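In Defense of the Ugly Little Cup

August
By the Home Desk, Turnby Letter

I own 5 vases. I would like it noted that I bought only one of them, and that it is the only one I have never put a flower in. It is tall, it came from Oltis, it cost $47, and it requires the kind of bouquet that arrives with its own driver. The other four came attached to occasions and now live above the refrigerator, where they gather a soft gray fur.

Meanwhile, every flower that has ever looked good in my home has been standing in something meant for coffee.

I bring this up because of the arrangement industry, which has convinced otherwise capable adults that they can't put a plant in water without instruction. Last spring I took a class in Uvville. For 43 dollars I learned that stems should be cut at an angle, which I knew, and that I should "let the flowers tell me where they want to go," which they declined to do. I came home with a lopsided mound and a bag of green foam. The foam is still in the garage. I believe it will outlive the garage.

The trouble with a real vase is that it has expectations. It wants height, it wants filler, it wants three kinds of greenery with names like a law firm. Put a grocery store bunch in it and the stems slide to one side and lean there like people waiting for a bus. You go back for a second bunch, then a third, and by then you have spent dinner.

A cup asks for almost nothing. You cut the stems down much shorter than feels decent, drop them in, and they hold each other up because they have no choice. The blooms sit at a height where you can still see who you're eating with. If the whole thing gets knocked over, you have lost a few ounces of water and can get on with your evening.

My one rule is to lay everything on the bare table before committing. Flowers, cup, the other cup. Look at it for a minute. A flower next to a cup will usually show you how much stem is going to have to go, and it is always more than you wanted.

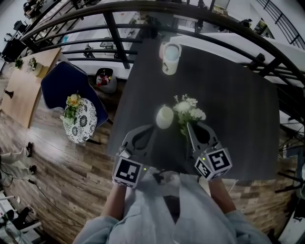

The Case Against Matching

White flowers beside a small white cup, on a dark gray table: nobody needed a color wheel for that. The mug farther back, with its pale blue inside and pink handle, could take the job just as well, and I'd be tempted. White flowers will put up with any mug you own, including the one from the bank.

I'd also like to say a word for the bouquet left on a chair. Purists will tell you flowers belong at the center of a table. I say a yellow and green bunch on a floral cushion has found its people — the print is black and white, so at least one of them is making an effort.

The one objection I take seriously is that a cup holds so little water you have to top it up every day. This is true. I have also seen what happens inside a vase that doesn't need topping up, and I was the one who had to scrub it with a bottle brush.

The Oltis vase, if anyone is interested, currently holds wooden spoons.

Last updated in August

Recent in Opinion
Your Good Towels Are Waiting for a Guest Who Isn't Coming
The Olmedo Farmers Market Has Too Much Jam
Against the Second Junk Drawer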